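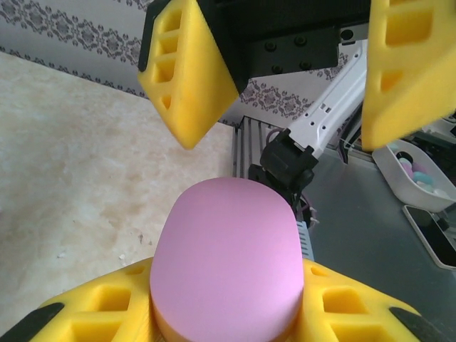
Why Foam Squashes and Springs Back

Press your thumb into a kitchen sponge, then let go. The dent fills in and the sponge looks the same as before. Press your thumb into modeling clay and the dent stays. Both are soft, so softness alone does not explain the difference.

Foam is a solid with gas trapped inside it. The gas sits in tiny spaces called cells. The solid part forms thin walls and struts between the cells. In a very light foam, over 92 percent of the space is gas.

When you squeeze foam, three things happen in order. At first the struts bend a little. Then they buckle, the way a drinking straw folds when you push on both ends. At this stage the foam gets much thinner without pushing back much harder. Last, the walls touch each other and the foam feels stiff.
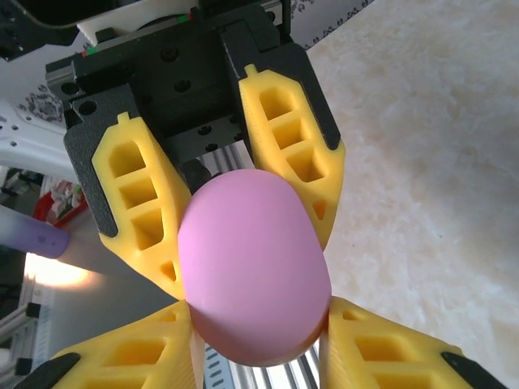 Bent struts store energy, as a spring does. Let go and they straighten. A material that goes back to its first shape is called elastic. Clay has no struts to straighten. Its grains slide past one another and stay where they stop.

Open and closed cells

In open-cell foam, the cells are joined by holes. Air and water can move through. Bath sponges are open-cell.

In closed-cell foam, each cell is sealed. Water stays out, so the foam floats. Swimming floats and camping mats are closed-cell.

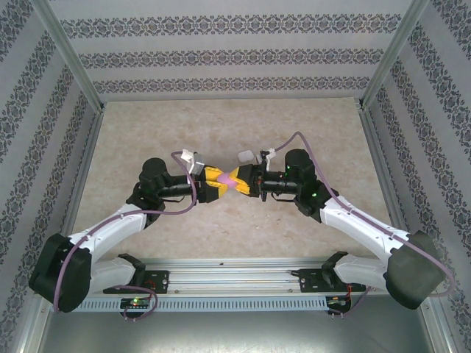

Onix Junior Science – Issue 19 – page 4

Try it

You need a dry sponge, a ruler and a heavy book.

1. Measure how tall the sponge is. Write it down.
2. Put the book on top and measure again.
3. Take the book off. Wait one minute and measure a third time.

If the first and third numbers match, the sponge recovered fully. Leave the book on overnight and repeat. Some foams stay slightly flatter after a long squeeze – engineers call this compression set.

Words to know

Cell: a small space filled with gas.
Strut: a thin bar that holds up a structure.
Buckle: to bend suddenly under a push.

Text by Glenys Wainwright

Contact Onix Junior Science | © 2024 Onix | Back to top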